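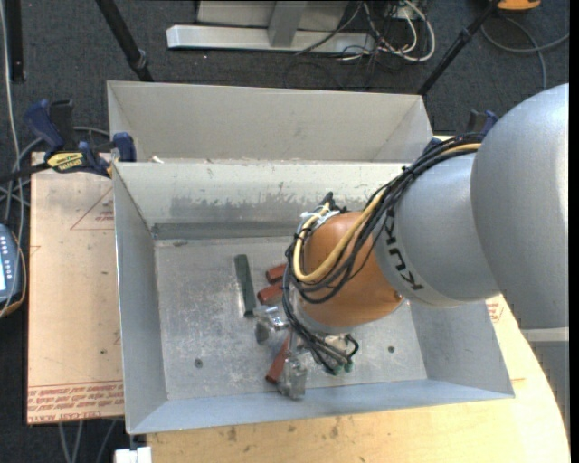
Picking parts out of a bin is the job people bring up when they want to tell me that robots are about to take over the shop floor. I ran second shift at a small machine shop for 11 years, and I have done a lot of bin picking by hand. It is dull work. You reach in, take a piece, turn it the right way round and put it in the fixture. A new hire learns it before the first coffee break.

So can a machine do it yet? My answer is yes, sometimes, if you are willing to arrange everything else around the machine.

Start with what is easy. If there are a few blocks lying apart on a flat floor, and they are all the same shape, an arm can pick them. Blocks in red and green are a kind thing to give a camera. Now fill the same bin to the top with oily castings. They lean on each other. Two of them hook together. One stands on end in the corner, tight against the wall, where the fingers of the gripper won't fit. Metal parts in a metal bin shine in all the wrong places. A person shakes the bin and carries on.

Then there are the hoses. People who have only seen robots in commercials don't think about hoses and cables, but anyone who has worked next to one does. They have to follow the arm wherever it goes, and they take up room just where you want to see and reach. At Umgate, where I spent two weeks one August helping set up a loading cell, we lost more hours to a snagged air line than to any software problem. Adel Belkadi, who was in charge of the cell, ended up changing the order of the moves so the wrist would never turn past a certain point. It worked, and it also meant the arm could no longer reach one corner of the bin. A man came by every hour and pushed the parts out of that corner with a stick.

I don't say this to make fun of it. The cell did 80 percent of the picks with no help, and the work it took over was work that hurt people's shoulders. I would buy it again. But the sales sheet counted it as a job removed, and the man with the stick was still on the payroll.

The home is harder. My neighbor Aranka Juhász asked me last winter when she could expect a machine to empty her dishwasher. I told her some 20 years, and she thought I was being gloomy. A shop will bolt down a stand, build a bin with sloped sides and keep the same parts for a whole season. She has glasses from four different sets and a drawer that sticks. She is not going to rearrange her kitchen for a gripper, and she shouldn't have to.

What I would like is for sellers to report the boring number. How many times per shift does somebody have to walk over and do something? Ask for that before you ask about speed. If they say zero, ask to stand beside the thing for a full shift, and bring a chair.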